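Free slots tournaments: your questions answered

I get a lot of the same emails every week, so I've put the answers in one place. I've been playing slots tournaments online for 9 years now (mostly the small ones, mostly for fun) and I'm still learning bits and pieces, so do write in if you spot something out of date.

What is a slots tournament?

It's a normal slot game with a leaderboard bolted on. Everybody plays the same game over the same stretch of time, and the players with the most points at the end share the prizes. Some go by your total wins, others go by your best single spin, and a few go by your best run of spins in a row. Always read which one you're in before you start, it changes everything!

How much does it cost to join?

Freerolls cost nothing at all, and they're where I'd tell any beginner to start. After that you've got buy-in tournaments, where you pay a set fee and get a fixed number of spins. My usual one at Nimov gives you 100 spins for your entry, and when they're gone, they're gone.

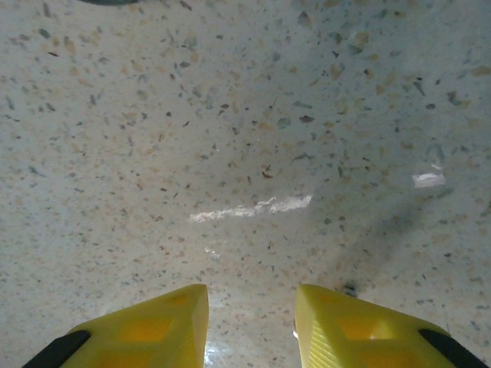 Can I join a tournament after it has started?

Most sites let you in right up until the last few minutes, but you won't get any extra time to make up for it. If it's a fixed-spins tournament that hardly matters. If it's against the clock I'd wait for the next one.

What's a rebuy?

A rebuy lets you pay again and have another go at your score. I've got a soft spot for tournaments that don't allow them - everyone gets one crack at it and that's your lot. Where they are allowed, check the limit. Isevska lets you rebuy up to 3 times in their Saturday event, and it's very easy to spend more than you planned, so I decide on my number beforehand and stick to it.

Does it matter how fast I play?

In a timed one, very much so. Switch on quick spin if the game has it, and close anything else you've got running. I used to leave my email open and the pop-ups drove me up the wall. 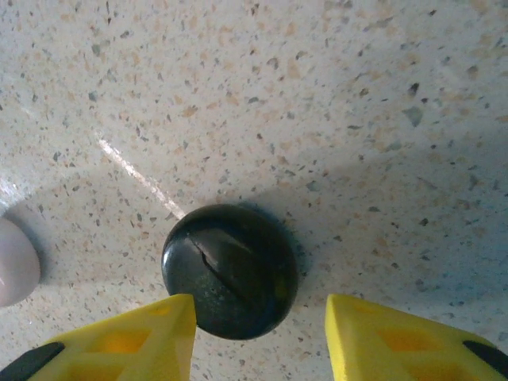
I also turn the sound off for timed rounds, as the big win jingles make me stop and watch when I ought to be pressing the button. For fixed spins, take as long as you like and have a cup of tea.

Are the prizes paid in cash?

Sometimes. Hallari pays the top places in cash, while Morris hands out bonus credit with wagering attached. The top prize there last November was 1000 in credit, which sounds lovely until you read the small print.

What if I'm spending too much?

Stop, and use the deposit limit or time-out tools in your account settings. You must be 18 or over to play.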